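2023-08-07
By Gayan Dewan

Print this page | E-mail this to a friend

Well, the boxes are all in and I've slept one night in the new flat, if you can call it sleeping. Hamley is much noisier than I expected. There's a bus that stops right under the bedroom window and breathes out, a great long sigh, and then sits there for ages before it sets off up the hill. I got up at five in the end and made tea in a measuring jug, as the mugs are in a box marked MUGS that has my winter coats in it.

Ruwan came over with the van yesterday, bless him, and wouldn't take any money, only a bag of chips and the old radio. We did it in 3 trips. The bookcase wouldn't go round the bend on the stairs whatever we tried, so it's standing in the downstairs hall with a note on it saying sorry. I've met one neighbour so far and she was very nice about the bookcase and less nice about the van.

The big front room is the reason I took the place and I keep going in to look at it. It's completely the wrong shape for my furniture! The sofa looks like something left on a beach. Mum rang and said get a rug, then rang again and said don't get a rug until you've lived there a bit, and then sent me a picture of a rug.

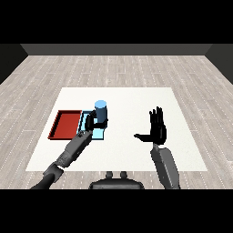
Floors have been my whole life for weeks now, so I may as well get it written down. The carpet that came with the flat was brown and smelt of somebody's dog, and it had to go. I wanted proper old boards underneath, the sort you find on those programmes where they peel back a corner and gasp. I peeled back a corner. Chipboard, with a big purple stain. So it's got to be something laid on top, and I've changed my mind every evening since. I was all for a dark oak until Ruwan said it would show every crumb, and he's right, I'm a crumby person. Now I'm stuck on pale grey planks with a bit of speckle and streak in the grain, laid running across the room from side to side, and a big plain white table in the middle. Only my walls are going to stay cream, I couldn't live with anything nearly black, I'd never find the light switch. The man at Farby quoted me 400 pounds for the fitting and sucked his teeth the whole way through. Lam were cheaper but can't come until I don't know when.

Went out at lunch to find milk and came back with milk, a fern and a doormat. The fern is called Sasau, after the café where I had my first proper coffee round here (very good, tiny cups, a man asleep in the window). I gave it the sunny sill and then read the label, which says shade, so it's in the bath for now.

Must ring the water people tomorrow. Must find the mugs. My back hurts and I've got 20 coat hangers and no wardrobe, and the bus has just sighed again.

Contact | Copyright Gayan Dewan | Back to top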